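Moving the piano, finally

So we did it. The upright that sat in my aunt's front room for as long as I can remember is now in my front room, and my back would like a word with me. It's a Coughlan, nothing fancy, with one key near the top that goes thunk instead of ping, and I love it to bits!

I got quotes from two movers. Vastton wanted an extra $200 for the four steps up to my porch (that's $50 a step, I did the math while still on the phone), so I went with the other guys, who showed up at noon with a dolly and a pile of blankets and were gone before I'd found my checkbook.

Then came the tuning question. Everyone says to let a piano settle in its new home first, and I've been terrible at waiting. I've been playing the same 12 bars of a waltz every evening, sour notes and all, and the dog now leaves when I lift the lid.
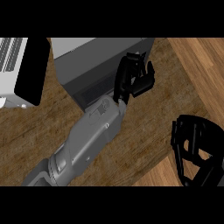 Posted by Khải Giáp in Home, Music

The tuner is booked for February. Until then I'm keeping it away from the radiator and going easy on the thunk key. If you know a good beginner book for grown-ups who quit lessons as kids, leave me a comment, please!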